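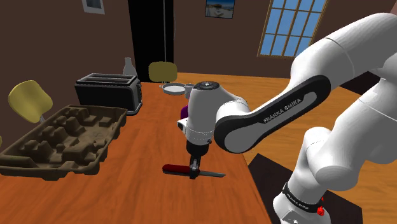 Home | Notebook | Protocols | Parts list | Contact
Search this notebook

9/15/19

Sharp objects rule, second draft. Kwadwo Zakaria asked for this to be in writing before anyone at Prelbridge starts on the kitchen tasks with real hardware. So far all the knife work is in sim and I want the rules tested there first, as if the table were real and a person were sitting at it.

Starting point is the risk sheet we did in May. It treats the tool and the arm as one hazard, and I think that was lazy. An arm with a sponge and an arm with a knife can run the same trajectory and need different limits. ISO 10218 and TS 15066 both push you to look at the whole application including the end effector and the workpiece. The contact limits people like to quote from 15066 are for blunt contact. You can't use them to justify a blade moving near someone, at any speed. Asnakech Tefera made this point in May and I wrote it down and then did nothing with it.

What changes in the draft:

1. Any task with a blade is a separate task class in the config. The class sets the limits. The person writing the task doesn't get to raise them from the task file.

2. Speed with a blade in the fingers: 300 mm/s max at the tip of the blade. The old check was at the flange. With the knife held crosswise the tip is well out from the flange, so a wrist rotation that looks slow in the log can be quick at the tip. Tip position has to come from the grasp pose and not from a constant.

3. Grasp point. The Franka task currently grasps at the middle of the knife, where the handle meets the blade. It balances well there and the planner likes it. For the real cell I want handle only, with the fingers clear of the blade. Open question whether the handle is long enough for the fingers once we allow for pose error. Needs measuring on the real knife, don't trust the mesh.

4. Blade direction. During transit the tip points away from the operator side. If the planner can't find a path with that constraint it stops and reports. No fallback to the unconstrained plan. (The fallback is still on in the current branch. Turn it off.)

5. No handovers of knives to people. Put it down, retract, person picks it up after the arm is in monitored stop. Asnakech wants the retract distance written in, I have 1,000 mm as a placeholder. Kwadwo thinks that's too much for the Pornumow bench. Leave it until we've done the stopping distance measurements.

6. Dropped blade = stop. The episode ends and gets labeled. No automatic regrasp. In sim we've been letting it regrasp, and the policy will learn that dropping is cheap.

7. Clutter. Nobody's hands go on the table to move items while the task is live, including "just sliding the tray over." Same as any other cell. Clear, stop, enter, fix, leave, reset.

Ran the new tip speed check over the saved episodes this afternoon. 27 violations, and the old flange check passed every one of those. Went through 8 of them by hand. Most are the same motion, a wrist turn right after the lift when it lines up for the place pose. Two were in the approach to the table. I haven't looked at the rest and wouldn't put a cause on them yet.

Contact model is another thing. In sim the knife lying on the wood and the knife held slightly above it can look the same from the main view. The reward doesn't care, but a rule about lowering speed does. I'd like the blade-to-table distance logged as its own channel so we aren't arguing from renders. Easy to add, the Sarpong logger already has a slot for it.

Kwadwo's objection, for the record: the class limits will slow data generation and the sim can't hurt anyone. True. But whatever we train on is what we'll be tempted to deploy, and I don't want two sets of limits with a promise to switch later. We agreed to keep one set and look at the throughput cost after a full run. Rough guess is the episodes get longer by a quarter, could be worse with the direction constraint on.

To do:
- disable planner fallback (me)
- tip speed check into the nightly run
- measure handle and finger width, real parts (Asnakech)
- stopping distance with payload, at least three speeds, repeat each
- ask Clavirham if their guard interlock drops to monitored stop or cuts power, their sheet says both
- rename "knife_ok" flag, it doesn't say what is ok

Draft goes in the shared folder as v2. Don't print v1, there's still a copy taped to the cabinet and it has the flange number on it.

3 comments | 0 shares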